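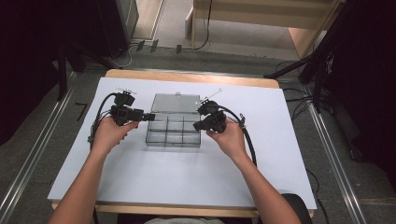 Ticket: Rental listings missing or showing wrong rent after feed import
Product: Sketura property listings, feed import module
Reported by: lettings office, Ledesma
Opened: Jun 9, 2026
Priority: High
Status: Closed

Problem as reported

The office uploads its rental listings to Sketura every night from its own property system, Ovar. Since the last update to Ovar in May, part of the feed does not show up on the public site. The office has 600 active listings in Ovar and 275 of them are missing from the site. Several that do appear show the weekly rent as if it were the monthly rent. A two-bedroom apartment on Wiseck Road was listed at a quarter of its real price and the office got a lot of calls about it.

The office has tried logging out and back in, clearing the browser cache and running the import by hand. The result was the same each time.

Log

Entry 1
Asked the office for the last feed file and the import report. The report says "Completed" with no errors. It counts 325 listings accepted and does not mention the others at all. Told the office to leave the nightly import on for now and to correct the Wiseck Road rent by hand.

Entry 2
Opened the feed file. All 600 listings are in it, so Ovar is sending them. Checked the account limit in case the office had hit it. The plan allows up to 1,000 active listings, so that is not the cause.

Compared a missing listing with one that imported correctly. The missing one has an empty "available from" field. In the older files Ovar put the word "now" in that field when a property was vacant. Since the update it sends nothing. Our importer treats an empty date as a draft and holds the listing back. Drafts are not counted in the import report.

Entry 3
Office confirmed they can see the held listings under Drafts. They had not looked there because they never use drafts. They asked if they could publish them all in one go. Advised them to wait until the rent problem was sorted out - otherwise more wrong prices would go live.

Entry 4
Looked at the rent problem. Ovar now sends rent in two fields, an amount and a period. The period is "W" for weekly and "M" for monthly. Our field map for this account was set up before the period field existed, so it reads the amount and assumes monthly. Any rent entered by the month is fine. Any rent entered by the week comes through too low.

Entry 5
Changed the field map for this account:
- Rent amount: no change
- Rent period: mapped to the new Ovar field
- Available from: if empty, use the date of import
- Deposit: no change

Ran a test import with 6 listings picked by the office, a mix of weekly and monthly rents, all with the date left empty. Four were correct. Two came in with no rent at all. Both have the period typed as "pcm" in Ovar. The office says an older branch template still fills it in that way.

Entry 6
Added "pcm" to the accepted values for monthly. Repeated the test with the same listings. All of them show the right rent and none went to Drafts. Office checked them on the public site and agreed.

Entry 7
Ran the full import. Report shows 600 accepted. Drafts folder is empty. Office spot-checked the Wiseck Road apartment and the rest of that building. Rents are right. Two listings had lost their floor plans, but the plans are missing from the feed file too. The office will add them again in Ovar.

Entry 8
Nightly import ran on schedule with no change in the count. Office is happy for the ticket to be closed.

Cause

Ovar changed how it sends the rent period and the availability date. The field map on the Sketura side had not been updated to match.

For other offices using Ovar

If your count on the public site is lower than your count in Ovar, look under Drafts first. If the missing listings are there, do not publish them until you have checked the rent on a few properties that are let by the week. Then open a ticket and attach your latest feed file. The field map can only be changed by support.

Follow-up

Request raised with the product team to show held drafts as a separate line in the import report. No date for this yet.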